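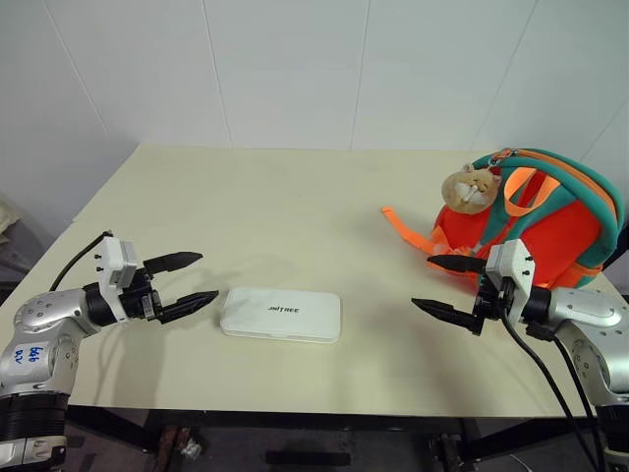 Zoia Pavliuk

Project report, Furniture Design 2 - hall bench with lift seat
Handed in Sep 2, 2022

What I wanted to make

A bench for a narrow hallway. You sit on it to take your shoes off, the shoes go inside. My aunt's place in Prunville has a hall where two people can't pass each other, so the depth was fixed from the start and everything else had to fit around it. Length 50 inches, seat height like a normal chair.

First idea was drawers. Dropped. Drawers need room in front and there isn't any. Then open shelf - fine but you see all the shoes. Ended up with a lift seat in 3 panels so one person can stay sitting while someone else gets at their end.

Wood

Ash for the legs and rails, pine for the box. Wanted ash everywhere but the quote from the Hrytsenko yard came to 3,508 for the full list and the course budget doesn't stretch near that. Pine inside is ok, it gets painted. The ash was offcuts in the end, picked through with Matvii Koval, who needed short lengths for his stool anyway. Two of the rails have a bit of brown streak in them. I put those at the back.

Joints

Mortise and tenon on the legs, cut by hand except the first pair. First pair I did on the machine and set the fence wrong, so those tenons came out thin and had to be packed with veneer. It holds. Baldur Thygesen looked at it and said to pin them, so they are pinned, and then I pinned the other ones too so it would match.

Box is just rebated and glued. Bottom sits in a groove, not glued, room to move. 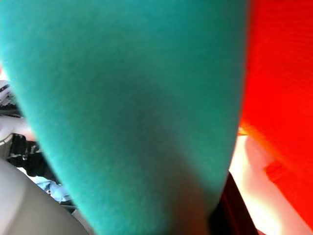 The hinges took longer than the whole frame. I had bought Gideck ones, the flat kind, and they stick up a little above the rail so the panels didn't sit level. Tried sinking them deeper, split one rail at the end. Glued and clamped overnight. Second try with a knife line first and small chisel, much better. Should of done that the first time.

Also the panels hit the wall when you lift them. Obvious on paper, I missed it on paper. Moved the hinge line forward and left a fixed strip along the back, nearly as wide as my hand. Useful for keys.

Finish

Oil on the ash, three coats, sanding between the first and second only. Pale green milk paint on the box. The paint went blotchy on the end grain and I gave it another coat, still a bit blotchy.

Testing

Took it to Brindolton for the May review when it was still unfinished, no oil. Ostap Kravchuk sat on one end with the other two panels up - no tipping, a small creak from the left side. Creak was the box rubbing on the rail, fixed with candle wax.

Boots don't fit standing up. They fit lying down. I would make the box deeper but then the seat is too high, so next time maybe no bottom rail at the front and a thinner floor.

Still to do

Felt under the legs. Some kind of stay so the panels dont drop on fingers, have looked at brass ones but there is very little space beside the end panel. Cut list and drawings are in the folder with the others, sheet 2 has the old hinge postion, use sheet 4.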